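# Let the Kids Do the Boring Robot

Every June the Wesbridge robotics club puts on its showcase, and every June a robot throws a ball at my neighbors. They love it. Last year the club spent $3000 on the thing that throws the ball, and the gym mats took most of the damage.

This year's team picked the inside of an old Dell.
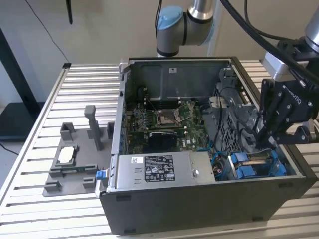
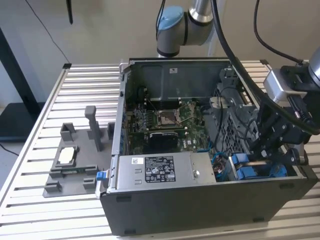
**By Efua Opoku** | Opinion | April 23, 2023

I have heard the complaints. A parent at the Fernwood meeting asked me, quite kindly, when the computer was going to do something. I had to explain that the computer's whole job is to lie on its side with the cover off. The arm is the student project. The gray tray on the table holds the small parts, and the socket on the green board sits open, waiting for a processor.

As entertainment, it's a tough sell. Paweena Sombatkul, who is a junior and has more patience than I've had in my life, spent most of a weekend on how a gripper should come down into a case full of cables. Her notebook is up to 95 pages. I read several and understood the page numbers.

Still, I'd take this over the ball. A ball in the air forgives a lot, and a crowd forgives the rest. A processor socket forgives nothing, and I say that as a man who once bent the pins on a $900 machine with his own thumb – a steady thumb, I thought at the time. Putting a part where it belongs, gently, is most of what people get paid to do with their hands. I don't see why a school club should treat it as the dull cousin of throwing.

The judges at the Umach regional may disagree. Their score sheet gives points for "excitement" and has no line at all for leaving the cables alone. Somebody should write to them. I have, twice, and I'm working on a third letter while Paweena works on the memory slots.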